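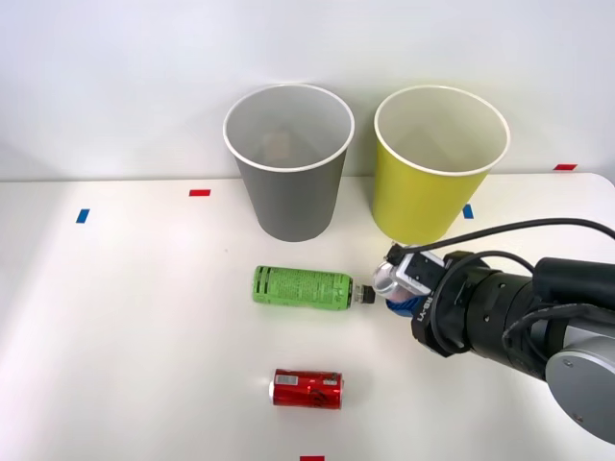
Progress report on the neighborhood tea evenings, Stilby library, second period

The tea evenings continued through the whole period as we planned in the application. We met in the small reading room on the ground floor, which the library gives us without rent, and we still serve from paper cups, gray ones and yellow-green ones, with a white rim. In the first report we wrote that we would change to ceramic mugs. This has not been done yet, and I explain the reason under the point on purchases.

Purpose of the grant

I repeat the purpose shortly for the new reader at the Vesow fund. The grant pays for evenings where people who have moved to Stilby in the last years can practice the local language with people who have lived here longer. It is not a course and we give no certificate. Each evening has one theme, for example renting an apartment, talking with a doctor, or the school system, and there is a sheet with words and short dialogues for the theme.

What was done

In this period we held 15 evenings. One was moved to October because the heating in the building was under repair. The total number of visits was 520, counted from the list at the door. One person can come many times, so this is not the number of different persons. We do not ask for full names and we would like to keep it like this, as several guests have told us that they feel more free when they only write a first name.

The themes that worked best were the doctor and the apartment. People brought their own letters and contracts and wanted to understand them, and on both evenings we stayed longer than the closing hour, with permission. The theme of local history was weaker. The text was too difficult and some guests became silent. We have written it again in easier sentences and will try it once more in the next period.

We also made one visit outside the library, to the old mill at Altoreck. The guide spoke slowly and let the guests ask questions. The bus was late on the way back and we must plan better for families with small children, for whom the day became too long.

Word sheets

All word sheets are now collected in one booklet. We printed 300 copies at the print shop on Vītola street. A part of them lies at the library desk and at the health center, where anybody can take one for free. After printing we found two spelling mistakes in the chapter on schools. We have corrected them by hand in the copies which we still have, and the file is corrected for the next printing.

Purchases and money

From the grant we have used 1384 euros in this period. The largest part is printing of the booklet, and after this the bus to Altoreck. The rest is tea, sugar, paper cups, and markers. The receipts are attached in the same order as in the table.

The mugs are not bought. The reading room has no sink, and the kitchen on the second floor is locked in the evening. We have asked the library for a key and the answer was positive, but the lock must be changed first. If we do not have the key before the next period starts, I would like to ask if the money for mugs can be moved to a second printing of the booklet. Please tell me if this needs a separate form.

Difficulties

The biggest difficulty is still the balance between the two groups. On many evenings there are more learners than local speakers, and then one speaker sits with five or six learners and the quiet ones say very little. We put a notice in the parish paper and in the sports hall. It brought a few new speakers, mostly retired people, and they have continued to come.

The second difficulty is child care. We had a corner with drawing paper, but it is in the same room and the noise disturbs the conversation. The library will let us use the children's department until 7:30 p.m. in the next period.

Plan for the next period

We will keep the same rhythm of evenings. New themes are looking for work, taxes, and the garden. The garden was a wish from the guests. We will also try a short beginning in pairs, before the large tables, so that everybody has spoken at least once before the tea is served.

Attached: table of costs, receipts, list of themes, one booklet.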